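Dimanche soir, linge et bouteilles

7 octobre 2018

Bon, je vous avais promis la suite de mes aventures avec le sac de linge, alors la voilà, avec du retard, comme d'habitude (mais vous m'aimez quand même).

Pour ceux qui débarquent : je me suis mis en tête de trier toutes mes chemises et tous mes polos avant l'hiver, parce qu'en novembre je repars à Tolen et que la valise, elle, ne grandit pas. Le problème, chez moi, ce n'est pas laver. Laver, j'adore ! On appuie sur un bouton et on va boire un café. Repasser, passe encore. Mais plier... Plier, je repousse, je pose sur la chaise, puis la chaise devient une montagne, et un matin on fouille dans la montagne pour trouver un tee-shirt qui ressemble à une vieille serpillière.

Alors j'ai relu mes notes sur le pliage à plat. Je sais, tout le monde roule ses vêtements maintenant. J'ai essayé de rouler, j'ai tenu un mois et mes cols étaient dans un état lamentable. Le pliage à plat, c'est un peu vieux jeu, ça fait boutique de province, mais quand on ouvre le tiroir tout est net et on voit les boutons. Et puis ma grand-mère faisait comme ça, et on ne discutait pas avec ma grand-mère.

Ma méthode, en gros : je pose le vêtement bien à plat, face contre la table, je lisse avec la main ouverte du milieu vers les bords, je rabats un côté, la manche par-dessus, pareil de l'autre côté, puis je remonte le bas et je retourne le tout. Il faut de la place ! Sur un lit, ça ne marche pas, c'est mou, le tissu s'enfonce et on recommence trois fois. Une grande table, claire si possible, pour voir les plis qui traînent. J'ai longtemps fait ça sur la planche à repasser et c'était une erreur, il y a toujours une manche qui pend dans le vide et qui entraîne tout le reste par terre.
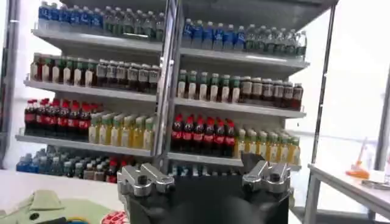
Les boissons sur leurs étagères, puis le tissu vert clair, chiffonné, et la chemise verte pliée sur la table blanche : 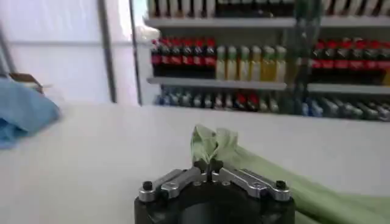
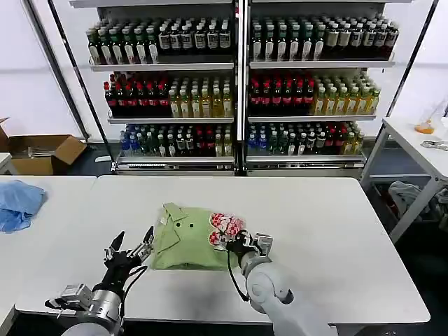

Le col, j'y reviens, parce que c'est là que je me bats le plus. Si on le laisse faire, il part d'un côté et toute la chemise a l'air de bouder. Je ferme toujours le bouton du haut avant de commencer (certains ferment tout, je n'ai pas cette patience), je pince les deux pointes, je tire doucement, et seulement après je m'occupe des manches. Sur un coton un peu épais, ça tient très bien. Sur le lin, bonne chance, je n'ai toujours pas trouvé, et si quelqu'un a un truc je prends !

Question couleurs, j'ai arrêté de ranger par teintes. C'était joli pendant deux jours. Maintenant je range par usage : ce que je mets pour aller travailler devant, ce que je mets pour bricoler derrière, et les choses à motifs, dont je me lasse vite, tout au fond. Les trucs rouges, je les garde à part depuis la catastrophe du printemps dernier. J'avais mis un foulard acheté chez Lacroix avec mes blancs, à 60 degrés, en me disant que bon, il avait déjà été lavé une fois... Je vous laisse imaginer la couleur de mes draps. Des draps neufs, en plus.

Pour la valise, j'ai repris mon vieux modèle Rament, celui dont la fermeture coince au coin gauche. Je l'ai regraissée avec un bout de bougie et ça glisse comme au premier jour, ou presque. J'ai compté ce que je pouvais y mettre sans m'asseoir dessus : 22 pièces, chaussettes non comprises. L'an dernier j'en avais emporté bien davantage et j'ai porté les mêmes deux pulls du début à la fin, alors cette fois je serai raisonnable. Enfin, on en reparle la veille du départ.

Ah, et vous êtes plusieurs à me demander pour les housses en tissu. Je les avais trouvées sur le marché d'Onotgate, elles se vendent par 2 et il vaut mieux les laver avant de s'en servir, la teinture sent un peu fort. Je n'ai pas retrouvé le stand à mon dernier passage, mais je repasse par là avant le départ et je vous dirai.

Il me reste les pulls à faire, et la montagne sur la chaise n'a pas encore dit son dernier mot. Si vous pliez autrement, racontez-moi en commentaire, je lis tout, même quand je mets une semaine à répondre. Bises et bonne semaine à tous !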